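When the Robot Won't Back Out

The fault first showed up on a Friday, in run 212 of a batch of 300. Tretero's two-armed robot drove into a tight spot in a simulated apartment and stayed there, arms out, until the run timed out.
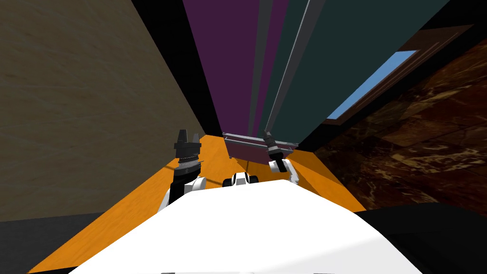
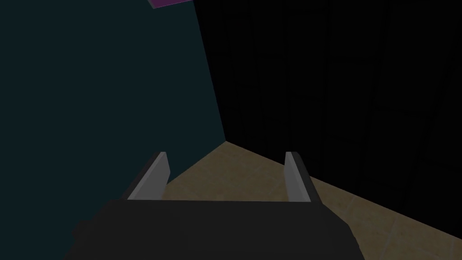

Simulator views from the Tretero tests: the robot between two walls, top, and an open gripper near a corner.

Yee-man Ko, who reads the logs, found that the planner had dropped the wall behind the robot from its map after 30 seconds. With no wall on record, the contact check stopped the base each time it tried to reverse.

"It stopped safely, but it couldn't leave," Ko said. Her fix keeps walls in memory — 1,000 new runs start in January.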